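**Ticket 36 – left and right swapped in playback**
Opened by Do-yoon Moon, Trasham robotics club, 18th August
Status: open

Great fun getting both grippers going on our folding project! One snag – in episode 13 the left and right tracks come out swapped. The other episodes look fine.

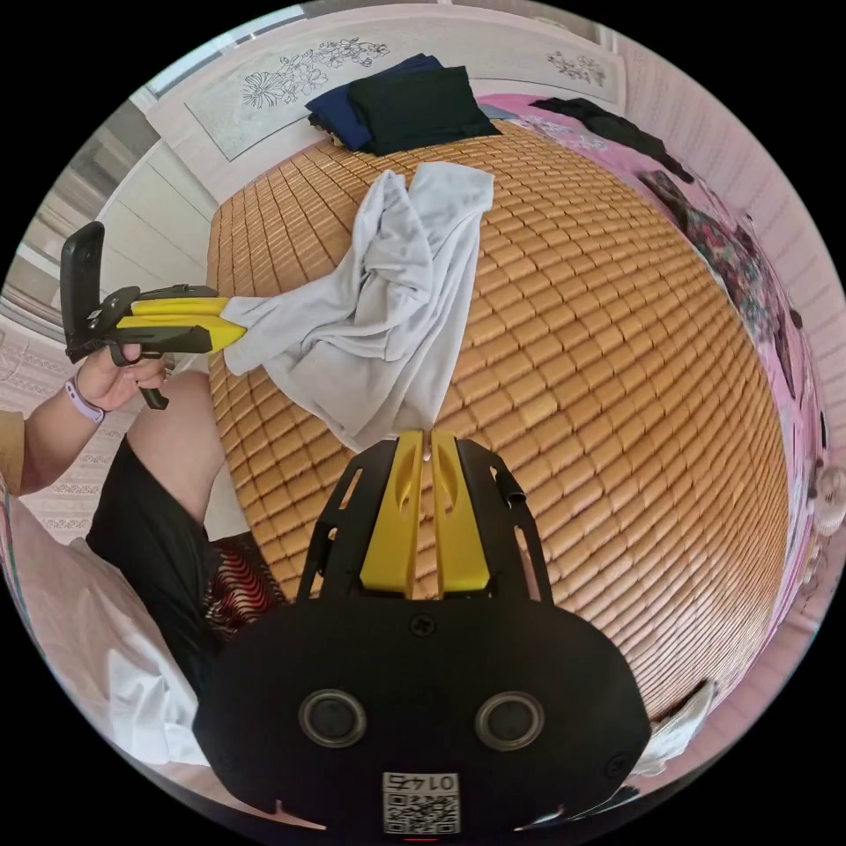

*Grey cloth on the bamboo mat, yellow fingers slightly open.*

Tried so far:

- restarted Wesix, no change
- paired both units again, still swapped
- played it on Raimo's laptop, same result

**Reply, Raimo Rantala:** Lovely clear report, thanks! Please check which label is set as "left" in the config.
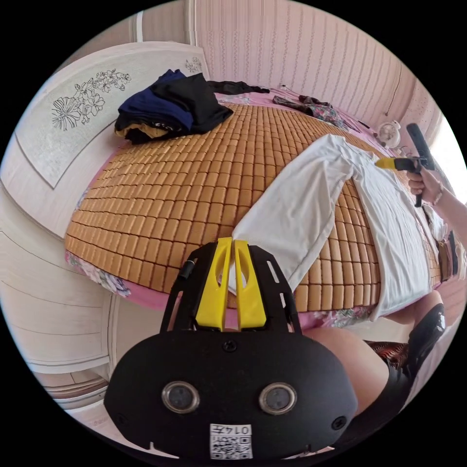
I also compared the log against the March build, and line 2982 loads the old pairing file. Delete that, record 3 short folds and send me the new log – I'm keen to see it!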